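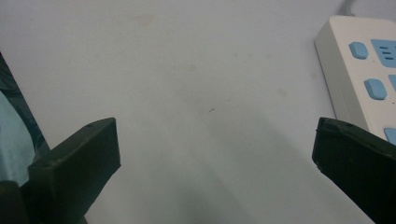

Vivport Customer Care
Ticket 332
Subject: White desk board creeps on the desk, power strip will not stay where I put it
Product: Treverell desk board, matte white
Used with: Caldeira desk, light wood finish
Opened: 2020-01-18
Status: Closed, with notes

Customer wrote:

Hello, and thank you in advance to whoever picks this up. I should say first that I like the board very much and this is not a request for my money back. We bought the Treverell boards back in July to put on top of our Caldeira desks, because the desks are a nice warm color but the grain is busy, and for the sort of close work we do it is a great deal easier on the eyes to have something plain and pale underneath. For that it has been lovely. It doesn't shine back at you, it wipes clean, and it is big enough that you can lean both arms on it.

My trouble is that it creeps. You start the morning with the board lined up with the desk, and by lunch there is a wedge of desk showing at one of the far corners. It isn't a big wedge. My colleague says he would never have noticed it if I hadn't pointed it out (he has noticed it every day since, so I am sorry about that). But we put things down in the same spots over and over, and when the board turns a little under them, all the spots turn too. Then somebody pushes it straight and we start again.

The other half of it is the power strip. We keep one up on the board at the right-hand side so we can reach the switches, and it has a habit of swinging around on a slant. I can't tell if the strip is dragging the board or the board is carrying the strip. I have tried a folded paper towel under the board, which was worse, and a damp one, which was much worse and I don't recommend it.

Is there a pad or a clip made for this? Or have we got it upside down all this time?

Vivport Customer Care replied:

Good morning, and what a nice message to open the day with, even if the board is misbehaving! You'd be surprised how many people try the paper towel. No harm done as long as the underside was dry before it went back down.

To answer the easy one first: the Treverell board does have a right way up. The matte face goes up, and the underside has a slightly rubbery feel if you drag a fingertip over it. If both sides feel the same to you, please say so, because then we have a different problem and I'd want to get a new one out to you.

If the right side is up, could you let me know the following when you have a minute?

Which corner opens up, and is it always the same one?
Has the desk been waxed or polished, or wiped with anything oily?
Does the board sit all the way back, or is there desk showing behind it?
Where does the cord from the power strip go once it leaves the strip?

A picture or two of the board in the middle of a working day would be a help, taken from wherever you normally look at it. Please don't straighten anything up for us first.

Customer wrote:

Rubbery side is down, I checked it on two of them. So we did get that right, which is a relief.

It is the far left corner, or at least it is the far left corner at my place. I hadn't really thought about it being always the same one until you asked, and then I felt a bit silly, because of course that must mean something.
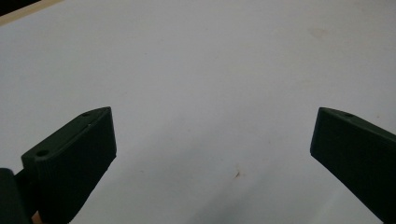 Attachment 1. Far left corner, with the beige strip showing past the white.

The desks have been polished, yes. Somebody did them all before we moved in, with one of those lemon sprays, and they smelled wonderful and have been slippery ever since. I had not put the two things together. I have been blaming the board for months and I would like to apologize to it.

As for the position, there is desk showing along the far side and a thin lip of it at the front as well. We left the front lip on purpose, since the edge of the board is a little hard on the wrists if it comes right out to the front.

I will have to look at the cord. It goes away over the back somewhere.

Vivport Customer Care replied:

Thank you, that's very helpful, and I think the lemon spray is most of it. Spray polish leaves a film, and the backing on the board doesn't hold on to a film, it floats on it. I had the same thing happen at home with a cutting mat and took far too long to work it out, so you are in good company.

What I'd like you to do is this, and I'm sorry that it's a bit of a chore:

Unplug the power strip at the wall and lift it off.
Take the board off the desk and stand it against something, rubbery side facing you.
Wash the desk top with warm water and a few drops of dish soap. Wring the cloth out well, it's wood and it doesn't want a bath.
Go over it again with plain water, then dry it with a towel.
Wipe the underside of the board the same way. Don't use alcohol or window cleaner on the backing.
Let both of them dry for a couple of hours. Overnight is better if you can spare the desk.
Put the board down in one go, where you want it. Sliding it into place picks up dust.

If it still creeps after that, we sell a grip strip for it, the Plunduno tape. It comes as a roll 16 feet long and you only need a short piece at each corner. But please do the washing first, because the tape won't like the polish any better than the board does.

Customer wrote:

We did one desk last night as a trial and left the others alone so we'd have something to compare with. I will admit I enjoyed it. The cloth came up yellow! I don't know how much of that was polish and how much was us.

This morning I gave the washed one a good shove with the flat of my hand and it hardly moved, where before I could have sent it off the end. So I was all ready to write and tell you it was fixed.

Then I sat down at it and worked for a few hours, and the corner is better but it isn't right.

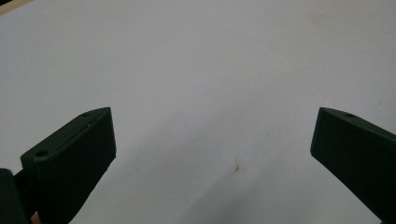 It takes much longer to show now, and I can push it back with one finger, but there is something tugging at it. My colleague's theory is that the floor slopes. I put a marble on the floor and it is carpet, so the marble just sat there, and neither of us learned a thing from it.

I also wanted to ask about the surface while I have you. Some parts look a touch grayer than others, mostly down the near half where I work. I wiped it with the same dish soap and it looks no different. Is that wear? I don't mind it if it is, I would only like to know if I ought to be doing something.

Vivport Customer Care replied:

I laughed at the marble. Thank you for that.

The gray first, as it's quick. Lean back, or move your arms right out of the way, and see if it goes with you. The matte finish doesn't give you a hard-edged shadow, it spreads it out softly, and people often write to us about a stain that turns out to be their own elbows. If it stays put with your arms in your lap and the lamp moved, it could be a rub mark, and a white eraser will usually lift it. Please don't use a scouring sponge, it will polish that patch and you'll see it forever.

Now the tugging. You were going to look at the cord from the power strip, and I think this is the time. Could you send me a wider view, one that takes in the strip and the back of the desk together?

Customer wrote:

It was my elbows. I am going to keep that between us.

Wider view attached, and I think I can already hear what you are going to say about it.
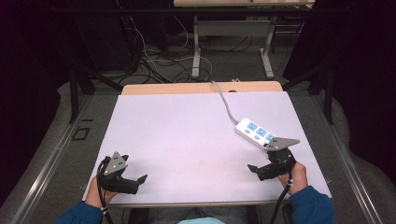 CATEGORY: CORDS AND POWER

Vivport Customer Care replied:

There it is! The gray cord leaves the far end of the strip, runs off to the left across the board, goes over the back edge of the desk and down. So the strip is on the right with its cord going left, and the weight of the cord hanging off the back would be pulling on it the whole time. Every time somebody bumps a foot against the cables on the carpet back there, I'd expect that to come up the cord too. The strip gets dragged a little, and as it's sitting on the board it takes the board along. That would suit a far corner that opens up slowly over a day.

It also looks like a strip that gets leaned against while you're working, which will add its share.

Here's what I would do, in this order, and stop as soon as it behaves:

Give the cord some slack on top. Pull enough up over the back edge that the part lying on the board makes a lazy curve and isn't being drawn tight.
Hold the cord to the desk, and not to the board, at the place where it goes over the edge. Any stick-on cord clip will do. Keep it loose enough that the cord isn't pinched.
Turn the strip so it lies straight along the right side, or take it off the board and mount it on the desk itself if yours has slots on the back for screws.
Gather the cables on the floor and run them along the desk legs where feet don't go. Please don't put them under the carpet, they can overheat there.
Last of all, a short piece of Plunduno tape under each corner.

One more thing, and I say it to everybody. Check that the cord isn't rubbing where it bends over the edge. If you see a flat shiny place or a nick in the covering, stop using the strip and replace it.

Customer wrote:

I couldn't wait, so I did the first two over my sandwich. No nicks, no shiny place, I ran my thumbnail along it with the plug out to be sure. We had a cord clip in a drawer that came with something else entirely and it fits.

The board hasn't moved since. I have been checking it much more often than is reasonable.

The strip is still on a slant, I'm afraid. When it lies straight, the switch I want is on the side I can't reach, and I have come to the conclusion that the slant was my doing and I like it. It stays on the slant where I leave it now, and that was all I wanted from it.

We are washing the rest of the desks this week. Could I have a roll of the tape anyway? There is one desk in the back row whose board rocks a little as well as creeping, and I'd like to have some in the drawer. It can go on the same account, the last order was number 446.

Vivport Customer Care replied:

A roll of Plunduno is on its way to you, added to the account for order 446. For the one that rocks, take the board off and look underneath before you tape anything. Nine times out of ten it's a crumb of something, a staple or a bit of grit, and if you tape over it you'll have it for life. If there's nothing there, lay the board on the floor in a room without carpet and see if it rocks there too. If it does, it has a bow in it and we'll swap it, just reply here and the ticket will open up again by itself.

Internal note, for whoever sees the next one of these:

Creeping board on a Caldeira desk. Ask about spray polish and ask where the cord goes, both in the first reply. I asked about the cord and then let it slide for two messages, and it would have saved them an evening. The care leaflet says "clean the desk before fitting" and says nothing about polish film, so I have sent a line about it to the people who do the leaflets. Customer is keeping the strip on a slant by choice, so don't offer to fix it.

Customer wrote:

It was a staple.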